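Mitmachen bei Etora: Wir suchen Haushalte für ein Wochenende ohne Strom und Leitungswasser

Wann ist bei euch zuletzt der Strom ausgefallen, und zwar richtig, länger als bis zum nächsten Kaffee? Bei mir war es im März. Ich stand im Flur, die Taschenlampe lag natürlich im Keller, und um in den Keller zu kommen, hätte ich die Taschenlampe gebraucht. Dabei beschäftige ich mich beruflich mit Notfallvorsorge! Das Handy hatte noch ein bisschen Akku, das Radio mit Batterien besaß ich zwar, die Batterien dafür aber steckten längst in der Küchenwaage. Seitdem gehe ich mit dem Thema deutlich bescheidener um.

Ich koordiniere Etora, ein Projekt zur häuslichen Vorsorge hier in Stesville und drüben in Penville. Wir wollen herausfinden, wie ganz normale Haushalte durch 3 Tage ohne Strom und ohne Wasser aus der Leitung kommen. Listen mit Vorräten gibt es genug, die habe ich auch alle im Ordner. Mich interessiert, was an so einem Wochenende in der Wohnung passiert: wer wann schlechte Laune bekommt, was zuerst fehlt, ob der Campingkocher überhaupt noch angeht und wie man einer Vierjährigen erklärt, dass die Klospülung heute aus dem Eimer kommt.

Dafür suche ich euch. Im ersten Durchgang haben sich 274 Haushalte gemeldet, das hat mich wirklich umgehauen. Für den zweiten ist Platz für 600, und ich würde sie sehr gern alle vollbekommen.

Wer kann mitmachen?

Im Grunde jeder Haushalt in Stesville oder Penville, egal wie groß. Alleinlebende, Paare, WGs, Familien mit kleinen oder großen Kindern, Großeltern mit Enkelbesuch. Besonders freue ich mich über Leute aus den Mietshäusern in Penville, denn aus den oberen Stockwerken hatten wir beim letzten Mal viel zu wenige Rückmeldungen, und Wasser hochtragen ist nun einmal eine andere Nummer, wenn der Aufzug steht. Ihr braucht keine Vorkenntnisse. Wer schon einen perfekt sortierten Vorratskeller hat, darf natürlich auch dabei sein, aber bitte nicht extra vorher einkaufen gehen! Wir möchten sehen, was ihr sowieso zu Hause habt.

Eine Person im Haushalt muss volljährig sein und den Fragebogen ausfüllen können. Falls bei euch jemand auf medizinische Geräte, gekühlte Medikamente oder regelmäßige Pflege angewiesen ist, meldet euch bitte trotzdem. Für euch gibt es eine reine Gesprächsvariante, bei der gar nichts abgeschaltet wird. Auf diese Gespräche lege ich großen Wert.

Was kommt auf euch zu?

Zuerst bekommt ihr einen Fragebogen per Post oder Mail. Der ist ein bisschen lang geraten, das gebe ich zu, ich habe schon zwei Seiten herausgestrichen. Danach sucht ihr euch ein Wochenende aus, das euch passt. Der Hauptschalter bleibt übrigens drin, Kühlschrank und Gefriertruhe laufen ganz normal weiter, ihr klebt nur ein Etikett auf die Tür und tut so, als ginge nichts. Dasselbe gilt für Heizung, Rauchmelder und Telefon. Alles andere lasst ihr aus: Licht, Herd, Fernseher, WLAN, Wasserhahn. Wasser für die Übung füllt ihr am Vorabend ab, wie viel, überlasse ich euch (genau das will ich ja wissen).

Während der Übung führt ihr ein kleines Tagebuch, am besten auf Papier und mit Uhrzeit. Stichworte reichen völlig. »Kerze umgefallen, nichts passiert, jetzt Stirnlampe« war einer meiner liebsten Einträge aus dem ersten Durchgang. Apropos: Bitte keine Grills und keine Kocher mit offener Flamme in der Wohnung oder auf dem geschlossenen Balkon. Und wenn es euch zu viel wird, brecht ihr ab und schreibt dazu, warum. Ein Abbruch nach einem halben Tag hilft mir genauso weiter.

Zum Schluss ruft euch jemand aus dem Team an und fragt noch ein wenig nach. Das Gespräch ist meistens ziemlich lustig.

Was habt ihr davon?

Reich wird man bei uns nicht - jeder Haushalt bekommt ein Kurbelradio mit Lampe, gestiftet von Ansari, und darf es behalten, auch bei einem Abbruch. Außerdem schicken wir euch eine Auswertung eures Tagebuchs mit Tipps, die zu eurer Wohnung passen. Aus allem zusammen entsteht ein Heft, das die Gemeinden kostenlos verteilen wollen. Im ersten Durchgang sind 828 Tagebuchseiten zusammengekommen, ich habe jede einzelne gelesen und danach erst einmal meinen eigenen Vorratsschrank ausgeräumt.

Eure Angaben werden ohne Namen und Adresse ausgewertet. Die Kontaktdaten löschen wir, sobald Radio und Auswertung bei euch angekommen sind.

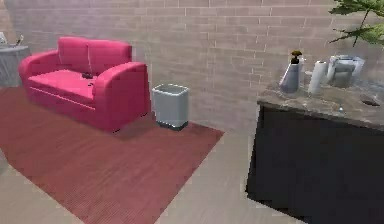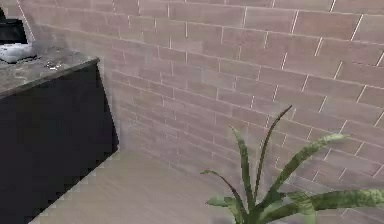
Text: Projektkoordination Etora, Stesville
Stand: 2. Mai 2020

So meldet ihr euch an

Schickt eine Mail oder eine Postkarte an das Projektbüro und schreibt kurz dazu, wie viele ihr seid, in welchem Stockwerk ihr wohnt und ob Haustiere mit im Boot sind. Das mit den Tieren ist ernst gemeint: Aquarien sind ein eigenes Kapitel, und wer eins hat, bekommt vorab einen Anruf von mir. Die Pumpe bleibt selbstverständlich an.

Gemeinsame Treffen gibt es diesmal keine, alles läuft über Post, Mail und Telefon. Wer lieber telefoniert, schreibt einfach seine Nummer auf die Karte, dann gehen wir den Fragebogen zusammen durch. Und falls ihr Nachbarn habt, die auch Lust hätten, meldet euch ruhig gleichzeitig an und macht die Übung am selben Wochenende. Im Tagebuch bitte vermerken, wer wem die Streichhölzer geliehen hat!

Ich freue mich auf eure Post.

Weitere Meldungen
- Sirenenprobe in Penville: Was die Töne bedeuten
- Trinkwasser lagern, aber wie?
- Nachlese zum ersten Etora-Durchgang
- Dokumentenmappe für den Notfall packen

Diese Seite verwendet Cookies, damit das Anmeldeformular funktioniert. Einverstanden | Mehr erfahren

Kontakt | Impressum | Datenschutz | © 2020 Projekt Etora | Nach oben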